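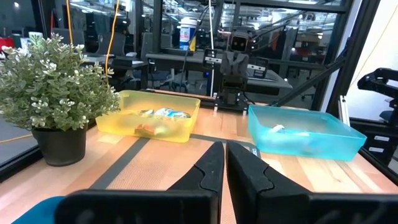 Two of the coloured bins out on the table, with the plant on the left.

How to sort snack bars into coloured trays (and keep them that way)

Sun 7 June

I have been meaning to write up the snack tray method since April, when I first mentioned it on this page and several of you wrote to ask how it works. It is a very simple thing, really, and you may well be doing half of it already, but I do think it is worth setting down properly, especially for anyone who has a drawer or a cupboard shelf where the bars slide to the back and are never seen again. We certainly had one of those!

What you will need

A few shallow plastic trays or bins in different colours. See-through ones are very handy, as you can tell what is inside from across the room, but a solid colour does the job too. Ours are a mixture. The Colura range has nice rounded corners that wipe clean easily, and the Plindik ones are a touch deeper, so they suit bulky wrappers and anything that refuses to lie flat.

A clear table to work on.

A damp cloth, a dry cloth, and a bag for rubbish.

Your snack bars, all of them, including the ones in coat pockets and the glove box.

Allow yourself 25 minutes the first time. After that it takes far less, and I usually do ours while the kettle boils and the tea brews.

Step 1: Clear the middle of the table

You don't have to strip the whole table. I like having a bit of greenery to look at while I work, so a plant in a pot can stay, as long as it is off to one side. What you want is a good open patch in the middle with room to put bars down and pick them up again without knocking into things.

Step 2: Wipe the trays

Crumbs get everywhere, even when every wrapper is sealed, and there is something a bit miserable about putting fresh food into a dusty tray. A damp cloth first, then the dry one, and don't forget the corners. If a tray smells of whatever was kept in it before, wash it in warm water with a drop of washing-up liquid and leave it upside down on the rack overnight.

Step 3: Decide what each colour means

Please do this before you put anything in, and say it out loud to whoever shares your kitchen. In our house blue is for bars to eat this week, yellow is for lunch boxes, and green is the reserve. You might prefer one colour for each person, or one for nuts and one without, which is very sensible if there is an allergy in the family (in that case keep the trays on separate shelves as well, and don't swap them about).

Step 4: Check the dates

Go through the bars one at a time and look at the date on each. Multipacks are the awkward ones, as the date is sometimes only on the outer box, so check it before the box goes in the recycling. I write it on a scrap of paper and tuck it into the tray. Anything soft, split or leaking goes straight in the rubbish bag.

Step 5: Share the bars out

Start with the tray you will empty soonest, and lay the bars in side by side, all running the same way if you can manage it. Two or three to a tray is a comfortable start. It is tempting to pile them up, but once there is a second layer the bottom one gets forgotten, and then you are back to the old drawer. In the reserve tray I am not so fussy, and they can lie at whatever angle they land.
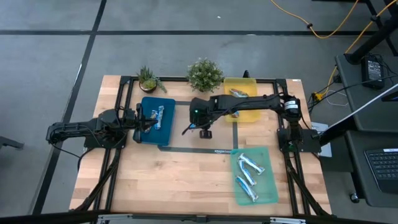
Step 6: Put the trays away in the right order

The tray you use most wants to be nearest the front, at a height everyone can reach. Our shelf is 300 mm deep, which takes one tray lengthways with a little room for fingers behind it. If yours is deeper, put the reserve at the back. A shelf liner stops them sliding; we bought a roll from Uçar and cut it with ordinary kitchen scissors.

Step 7: Top up once a week

Pick a moment that already belongs to the kitchen, such as when you unpack the shopping. Move bars forward from the reserve tray, add the new ones to it, and have a quick look at the dates while you are there.

A few things readers have asked

Can I use the same trays for fruit? Yes, but give fruit its own tray. A bruised plum makes a dreadful mess of paper labels.

What about crisps and other crinkly bags? They do better in a deeper bin, standing up if they will.

Do the colours fade? Ours sit by a window at the Colach cottage all summer and the yellow has gone slightly paler, though it doesn't bother me.

Next time I shall be tackling the tea towels, so do send in your folding methods if you have a favourite.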